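4.2 What the student project did and did not show

The Burkari project ran for one semester as an elective with 23 students, split between two benches. Each bench had a pair of arms with printed grippers, a box of small workshop objects, and access to the same training code. The stated goal was to have the students collect their own demonstrations, train a policy on them, and report how often it succeeded. We were asked to evaluate the outcome. Our reading is less cheerful than the one in the end-of-semester report, and this section gives the grounds for it.

The headline claim was that a policy trained on 2,000 student demonstrations could hand objects from one arm to the other "reliably." The word is never defined. In the logs from the Endach lab, a trial is marked as a success if the object is off the table when the operator presses the key. A handover that ends with the object pinched by one fingertip scores the same as one that ends in a firm grasp. Several students raised this in their lab notebooks, and one team began keeping a second column for grasps they would have called poor. That column did not make it into the final table.

A second difficulty is the choice of objects. Long, stiff items with a roughly even cross-section are forgiving. They can be held off-center and still be offered to the other arm at a usable angle, and a compliant finger pad hides a good deal of error in the approach. Most of the counted trials used items of this sort. Rings, flat parts and anything soft were tried early in the semester and then dropped from the test set, though they stayed in the training data. We have found no written record of when the change was made.

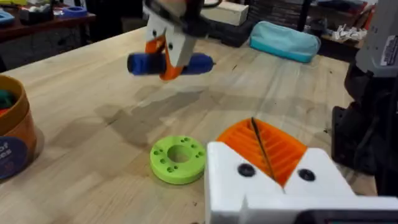 Figure 4. Student bench during handover work, seen from the wrist camera of one arm; the other arm's gripper is holding a blue cylindrical object.

The Holub baseline deserves some comment as well. It is a scripted routine that moves to a fixed meeting point, waits, and closes. The report says the learned policy beat it by a wide margin, but the script was given object poses from an overhead tracker that had last been calibrated before the benches were moved. When two of the teams repeated the calibration on a Tuesday near the end of term, the script improved enough that they asked for the comparison to be run again. The request was noted and the comparison was not rerun. We therefore treat the reported margin as an upper limit and would not be surprised if most of it went away.

There is also the matter of who was driving. Demonstrations were collected by all of the students, but the test sessions were set up by a handful who had become good at it. They knew where to put an object so that the wrist view was not blocked, and they reset the bench the same way each time. This is sensible lab practice – and it also means the policy was tested on starting positions that look a great deal like the best part of its training data. The students who placed objects carelessly would have made better testers.

None of this makes the course a failure. As teaching, it seems to have worked: the notebooks show students learning to distrust a loss curve, which many graduate students take longer to do. Our objection is to using the result as evidence for the method. The follow-up proposal, Grurkus, cites the success rate on its first page and plans a larger collection effort on the strength of it. Before that goes ahead we would want a written success criterion, a test set fixed before training, and trials set up by people who took no part in collecting the data. The same code and the same benches would do.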